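The Shoe Corner: A Small Gallery

Posted in November. Filed under House and Entry.

The shoe corner by our door has been through three versions now, and a few people asked to see the current one. Most of what is on this page is shoes on the floor, because that is where most of the questions come from. The rack gets one picture. There is a short note with each one and a longer note at the end about what I would change.

Some background first. The apartment has 614 square feet and no hall closet. The door opens straight into the living space, and for the first year all shoes went into a plastic tub with a lid. The tub was fine for about a week at a time. Then the pairs separated, the lid stopped closing, and people started leaving shoes in front of it. The second version was a tall cabinet with tilting drawers, a Preltero, bought used. It held plenty of shoes but the drawers were too shallow for anything with a high collar, and the top drawer stuck. We sold it to Tala Srour downstairs, who keeps scarves and mail in it.

The third version is a low open rack and a patch of floor. The rule is that shoes with laces or a proper sole go on the rack at the end of the day, and slides stay on the floor where feet can find them.

Slides and sneakers together

Foam slides are the shoes that get worn most in this house, and they take up more room than you would think for something so light. The sole is thick and the sides are round, so they never sit flush against anything. I line them up heels out, in the same direction as everything else. The black low-tops have white stitching and the 回力 badge on the heel, and they are easy to pick out from behind. The cream slides need wiping more often than any other pair. I use dish soap and an old toothbrush, then a damp cloth.

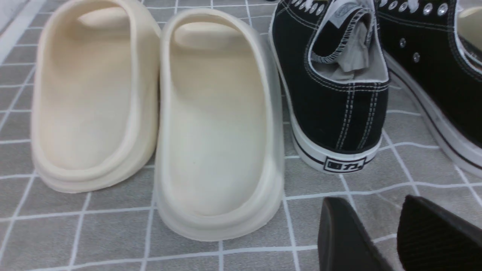 The rack

The rack is two tiers of metal tube. I looked at wood for a long time, and Declan Carroll offered me a bench with a shelf under it, but wood at floor level by a door gets wet shoes on it all winter. Metal wipes down. The other reason is the gaps between the rods. Grit falls through to the mat and I can sweep it out from underneath without taking everything off first.

High-tops go on the lower shelf. They are the tallest shoes we own that are not boots, and they were the reason the drawer cabinet failed. Tuck the laces inside before you put them away or they drop through the rods and catch on the shoe next to them. The slip-ons have no laces and go on the same shelf, farther along.

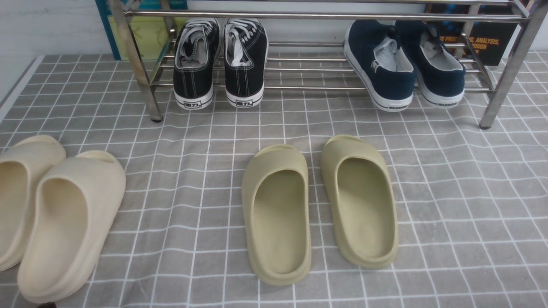 I also gave up on filling every inch. When the shelf is packed end to end, you have to use two hands to get one shoe out, and the pair beside it ends up on the floor. With some room left over, a guest can put shoes down without asking where. We had 2 extra pairs most evenings last winter when Sulastri Ngau and her brother were staying, and they went on and off the shelf with no trouble.

The boots are not on this page. They live on a tray in the bathroom from the first snow until spring.

Khaki slides on the mat

The khaki pair is the newer of the two colors. I bought them because the cream ones showed every mark, and a muted color does hide dust better, at least on the outside. The footbed is deep and collects lint, so it is not a shoe you never have to clean. I rinse them in the shower and stand them on their heels to drain.

We park them near furniture on purpose. A pair of slides in the open middle of the floor gets kicked. Next to a leg or a wall, they mostly stay where they were left.
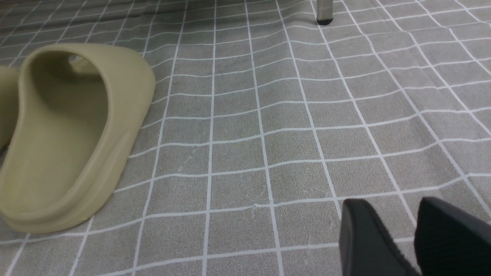
Kornél Szilágyi wrote in to say that he tried keeping slides on the floor and went back to a basket, since his kids treat any shoe on the floor as a toy. He keeps one basket per person and says the pairs stay together if the basket is small enough. He also thinks heels out is the wrong way around for slides, and that they should face the room so you can step straight in when you get home.

He may be right about the direction. Xiuying Du said the same thing when she visited. Coming in, you want the open end toward you, and going out, you want it the other way. We spend more time coming in, so heels out, with the toes toward the wall, has stayed the rule. Baskets I can't recommend for this size of place, but with kids I would think again.

The mat

The floor mat was the cheapest part of the whole corner and the part I have the most opinions about. It is gray with a grid of white lines, which is handy for lining up shoes.

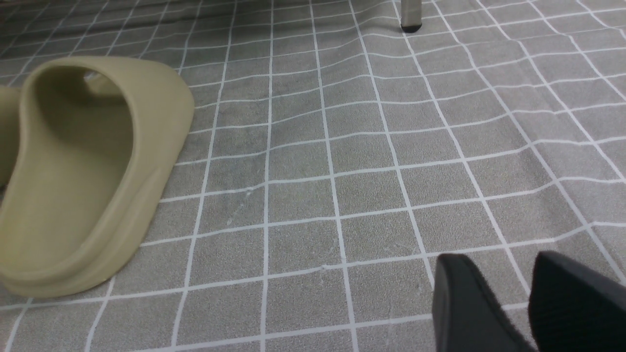
Before this mat I had a stiff coir one, a Skodine, that shed fibers into every shoe left near it. A soft mat is easier on bare feet and can be shaken out over the balcony rail. The drawback is that it doesn't lie flat for long. You can see it in the white lines, which bend and ripple in several places when they ought to run straight. I pull it tight from the corners when I sweep, and a few days later it has crept again. Double-sided tape held it for a while, then picked up dust and let go.

What I would change

A second mat, cut to fit under the rack only, so the walking part could be lifted and washed without moving the shoes. A small hook for the shoehorn, which at the moment has no home. A brush kept by the door and not under the kitchen sink.

I would not go back to anything with a lid or a drawer. The open rack looks busier, but shoes get put on it.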